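Leave the Top Alone

Jun 15, 2026

Quick one today, because I have shirts to iron and a deadline, and it's the shirts that started this.

My position: every home should have one clear flat surface, and it should stay clear. One. I don't care if the rest of the place looks like a yard sale. One top, wiped down, nothing living on it. No bowl of keys. No plant. No mail.

I know how that sounds. I used to be a bowl-of-keys person. I had a very nice bowl.

What changed my mind was a bad January. I had 11 shirts in a heap on a chair, a job interview, and no place to fold anything except the bed, which was also covered. I folded on my knee. I showed up looking like I'd been mailed there. Didn't get the job - Drukau, the shipping people, no hard feelings - and I'm not blaming the shirt. Not entirely.
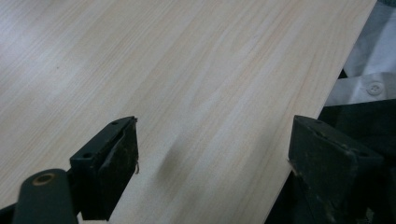
Pale tops get a bad rap and I want to stick up for them. The argument against is always that they show everything. Yes. Good. A dark table hides crumbs and lint right up until you put a white shirt down on it, and then the shirt finds them for you. On a light board with that straight, fine grain running the length of it, one dark speck stands out and you can flick it off before the laundry goes down. Straight grain is handy too, you can line a sleeve up with it. Nobody designs for this, I'm sure, but it works as a ruler and I've been using it as one for a while.

People get snobby about wood look stuff. My neighbor Necati Tatlı is the worst of them. He has a solid oak table from Zieliński that he oiled himself, and he will not let you put a cup on it. Or a laptop. Or, once, a birthday cake, which was already on a plate! So what's it for? He folds his own laundry on the couch. I've seen it. A table you have to protect from your life isn't doing much for you, and I told him so, and he said I had no respect for materials. Could be.

Here's where I part ways with the decluttering crowd, though. They want you to clear everything. All the counters, all the shelves, drawers with little dividers. I did the Skiltance program, the 15 day one, paid for it and everything. Day one was "empty every surface you own." Every surface! By day four I was eating dinner standing up because the table was full of the stuff from the other surfaces. I quit on day six. Never asked for a refund, too embarassed.

All you need is the one. Big enough for a shirt laid out flat with the arms open. That's the whole spec. If the sleeves hang off, fine, but the body should sit flat so you can smooth it from the collar down. Hand flat, push away from you, turn it over, fold in the sides.

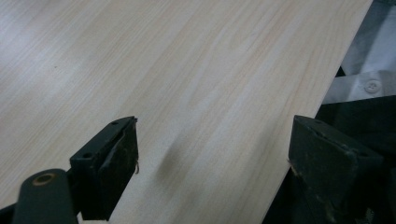

White fabric, one button, just past the edge of the board.

Which brings me to edges. A clean straight edge is worth more than you'd think. You fold a shirt against an edge and the fold comes out straight. You fold it in the middle of a bed and it comes out like a potato. When I was table shopping I looked at a lot of rounded corners and wavy "live edge" things, very pretty, and you can't square a stack on any of them. Fetex had one with a raised lip all the way around. A lip! For what, soup?

I can hear the objection because my sister makes it every time she visits. A bare table looks cold. Looks like no one lives there. She'll set something on it inside of a minute - sunglasses, a receipt, half a sandwich - just to make it "friendly." And I get it, I do. There is something a bit waiting-room about a bare top in the morning before anything's happened. But I would rather have a place that looks a little unfriendly at 7 am and lets me get three loads folded before work.

Also a bare surface is only bare between uses. That's the part she misses. Mine's had wrapping paper on it, tax forms, a bike wheel, dough, a whole quilt in pieces. It all goes away again after. The quilt took longer than I'd like to admit. The rule isn't that you never use it, the rule is that stuff doesn't get to move in.

The other objection is space and that one's real. Not everyone has room for a table they aren't eating at. I didn't for years. So make it the table you eat at and clear it after dinner, or get a board and lean it behind a door. My old one was a plain shelf panel laid across a dresser. Ugly. It wobbled if you leaned on the left side. Did the job for two apartments and I only gave it up when the dresser went.

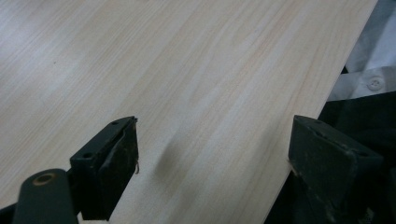

And no, you don't need to spend much. The price of a table has very little to do with whether you can fold on it. I saw one in a showroom window last month for 3437 dollars, with a card saying it "invites gathering." Mine was 98, secondhand, and the guy helped me get it up the stairs. It has never invited anybody. It holds a pile of T-shirts and it wipes clean with a damp rag.

Couple of practical things, since people write in. Wipe before you fold, every time, even if it looks ok. Dry it after or the bottom shirt will be damp and you'll blame the dryer. Don't iron on it, please, get a board or a thick towel at least. Buttons up when you smooth a shirt, do the top one and a middle one and skip teh rest. And if someone in your house puts a bowl on it, move the bowl. Don't discuss it. Just move it back to wherever it came from, as many times as it takes.

My nice bowl is on top of the fridge now. I can't reach the keys without a chair, so I need to work on that.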